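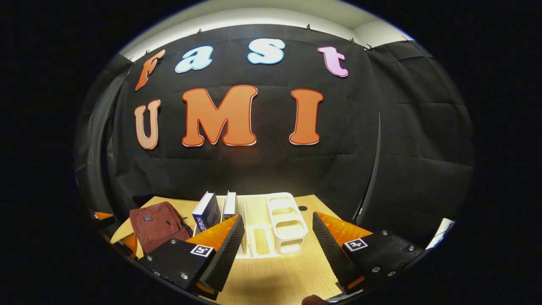
*Desk station with backdrop lettering, bag, books, tray and organizer.*

# Hillora Desk Items

Hillora is a small set of desk layouts used to test written tidying instructions. Each layout pairs a starting arrangement with a target arrangement and a short instruction text. Version 2 contains 34 layouts and 112 instruction texts.

Last updated: 11 Sep 2020

## Station

- Table: light wood-grain top, with a round black cable hole behind the organizer.
- Backdrop: black fabric, clipped along the upper edge. Wrinkles are not steamed out between layouts.
- Side wall: dark fabric panel, hung at an angle on the right.
- Lettering: "fast" in small lowercase letters over "UMI" in large capitals. Orange, peach, light blue and pink. It stays up for all layouts and is not an item.
- Lighting: the center of the tabletop is brighter than the edges. Pale surfaces in that area may lose detail.

## Items

| ID | Item | Notes |
|---|---|---|
| `bag` | Maroon backpack | Small dark logo patch, black zipper pull. May lie on its side. |
| `book_a` | Dark blue book | White Chinese characters on spine and cover. |
| `book_b` | White-and-blue book | Narrower than `book_a`. May lean. |
| `tray` | Flat white tray | Raised rectangular compartments. |
| `org` | White multi-tier organizer | Oval cutouts, stacked vertically. |

Loose stationery is listed per layout in `layouts/contents.csv`. A blank row means no loose items are assigned.

## Position terms

Left and right are given facing the backdrop. "Beside" means within one book width. "Behind" means closer to the backdrop. A leaning book counts as upright if its bottom edge is on the table.

## Target rules

1. `bag` goes at the left end of the table. Orientation is free unless the layout specifies it.
2. Books stand together, spines readable from the front.
3. `tray` stays flat, compartments up.
4. `org` must not cover the cable hole.
5. Nothing is stored on top of `bag`.

Layouts in the `talavera` group drop rule 2 and allow books to be stacked flat. The `grokby` group uses all five rules.

## Files

- `layouts/start.csv`: starting positions
- `layouts/target.csv`: target positions
- `layouts/contents.csv`: loose items by layout
- `text/instructions.csv`: instruction texts, keyed by layout ID

## Known issues

- 6 instruction texts call the tray "the box". They are flagged `term_old`.
- "Shelf" and "organizer" both refer to `org` in the `grarkex` group.
- Item dimensions are missing for `book_b`.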